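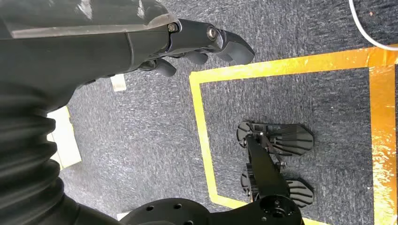 Another deluxe edition. Pirkeo's second album, out again in December, 29 tracks now. The original had nine. Nine! And it was perfect, in and out before the kettle had boiled twice.

Do I need a demo of a demo? No. Three live takes from Prunarville, all the same song? Also no. Halás did the same with theirs and I've never once got to the end of it.

Labels want the streams, fine. But leave the old version up, thats all I ask. Let people find the short one first. Put the extras on a seperate disc, charge me for it. I'll probably buy it, knowing me.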